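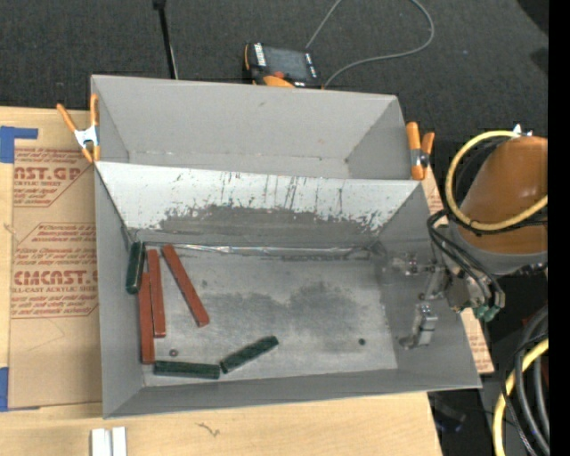 Two grey bins on a wooden tabletop, one empty and one with six bars in it.

New workbook helps owners of small firms to plan their first years of growth

5/28/20
By Fereshteh Ansari

Gerneck Press announces the publication of "The Second Desk", a workbook for people who run a small company and want to make it bigger without losing control of it. The author is Ákos Oláh, who started the office supply firm Dorkoment alone and today leads a team of 43 people.

The book has 308 pages and is divided into 30 short chapters. Each chapter treats one decision which an owner must take, for example when to hire the first employee, how to set a price, or how to say no to a customer. After each chapter there are blank pages, where the reader can write down his or her own numbers and plans.

"I made most of my mistakes in the second year," says Oláh. "I had enough orders, but I did not know which of them earned money. I wanted to write the book that I was looking for at that time - with simple words and real calculations."

Before the printing, almost 100 owners of small businesses in Flasham and Holst tested the exercises. Their remarks led to a new chapter on late payments, and to a shorter one on advertising.

"The Second Desk" is available from now on as a paperback and as an e-book. Booksellers can order it directly from Gerneck Press. Teachers of evening courses in business may ask for a free reading copy - please mention the name of the school in your request.

Recent releases
- Gerneck Press opens sales office in Holst
- Spring list: five new titles on work and money
- Reading evening in Flasham moved to autumn
- Audio edition of "The Honest Invoice" published in March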